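Last updated: 2022-07-27

NELTICO OPENS ITS WILPORT WORKSHOP TO ANYONE WHO LIKES WATCHING A ROBOT THINK IT OVER

WILPORT — Neltico will hold its next open day at the Mapplebeck building in Wilport, with the doors open for five hours and the robot arms running for most of them. Admission is free. Parking is not, and the company regrets that it has no influence over the meter.

Visitors will see the Odero project at work. Odero is Neltico's effort to teach a small arm to sort and put away the kind of things people leave lying on tables. It does this with great care and at a pace that guests at the last open day, in March, compared to a relative choosing a greeting card. Around 100 people came to that one, and a fair number stayed through lunch to see whether a sock would make it into a drawer. It did, on the third attempt, to applause.

The company has since made the arm a little faster and the chairs a little softer.

Demonstrations start on the hour and last as long as they last. Between them, staff will show how the arm is guided by hand while it learns a task, and visitors age seven and up may take a turn at the controls. Sign-up is at the front desk. Younger guests are welcome to watch and to offer advice, which the engineers have found to be plentiful.

Guests are also invited to bring one household object each for the arm to try. It should be unbreakable, smaller than a loaf of bread, and not alive. The last condition was added after March.

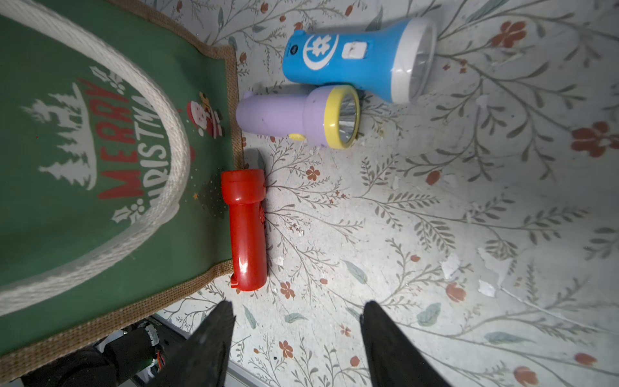 Neltico Odero Team, Wilport

Flashlights are on the table for the current round of work, in red, lavender and blue, along with a green "MERRY CHRISTMAS" piece with a rope handle. Neltico is aware of the date. The surface under them has a flower print, and a patterned surface gives the wrist camera more to look at than a plain one would.

Coffee will be served by people. Groups of more than five should let the front desk know before they come, and press wishing to film the demonstrations can arrange a spot near the table on arrival.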